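Trustmont Institute for Domestic Technology
May 13, 2023

1/ Trustmont is regularly asked by housing providers, aged-care operators and members of the public whether machines are yet able to carry out ordinary household chores. This thread sets out our current position. It concerns bed-making, clothing and general tidying only.

14 replies · 27 shares

2/ The short answer is that some chores can be done by machine under favourable conditions, and that very few can be done unattended. A household that purchases equipment today should expect to supervise it.

3/ Floor vacuuming and dishwashing are excluded from this thread. Both were settled by redesigning the task around the machine. A bed cannot readily be redesigned, and residents have told us plainly that they do not wish it to be.

4/ Our assessment this autumn covered 10 chores in the bedroom and laundry. Each was attempted on repeated occasions by two systems, Siltik and Osska, under the direction of Lukian Ostapchuk. Five chores were completed to a standard that a home support worker would accept. The remaining five were not.

9 replies · 5 shares

5/ The chores completed were those involving a single firm object with a known place: a book to a shelf, a cup to a tray, a shoe to a rack, a pillow to the head of the bed, a closed box to a cupboard.

6/ The chores not completed all involved cloth. A shirt dropped on a bed has no fixed shape. It must be found, told apart from the sheet beneath it, picked up at a useful point and opened out before any folding can begin. Most attempts failed at the second of these steps, when the fingers took hold of the sheet as well as the garment.
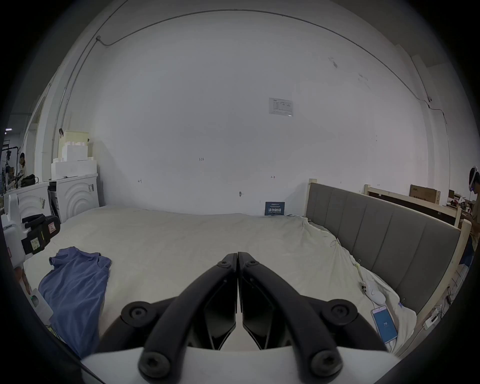
7/ Colour contrast between garment and bedding improved results for both systems. We do not regard this as a solution. Many residents own white sheets and white singlets and are entitled to continue doing so.

8/ Small belongings present a separate difficulty. Phones, chargers, hearing aids and spectacles are commonly left on beds. A person making the bed moves them without thinking. A machine must be told what may be moved, where it may be put, and what should be left alone. Cables were the most frequent cause of a halted attempt.

9/ On speed: the median time for Osska to fold one tea towel was nine minutes. Siltik was quicker and less tidy. Mr Ostapchuk's notes record one towel folded well in every respect, with a sock inside it.

22 replies · 9 shares

10/ On labour: we have been asked whether operators may reduce rostered hours on the strength of these systems. Our advice is that they should not. Time saved in carrying and fetching was more than taken up by setting out, watching and correcting.

11/ Chiến Sầm, who leads our work with residents, has asked that the following be recorded. Several participants valued having an object brought to them, even slowly, when the alternative was to ring for assistance. For these residents, fetching matters more than folding, and developers may wish to set their priorities accordingly.

12/ A third system, Mai, was offered for assessment in May. It will be tested on the same chores, in the same rooms and with the same bedding. No results are available and we will not comment on its expected performance.

13/ Providers considering a trial are asked to obtain written consent from each resident, to keep a staff member in the room at all times, and to confirm that the stop control can be reached from the bed.

14/ Questions about method should be sent to the assessment office. Enquiries about purchasing should be directed to the suppliers, as Trustmont does not recommend products.

6 replies · 10 shares

Last updated: 4.27 pm
Contact us | Copyright Trustmont | Back to top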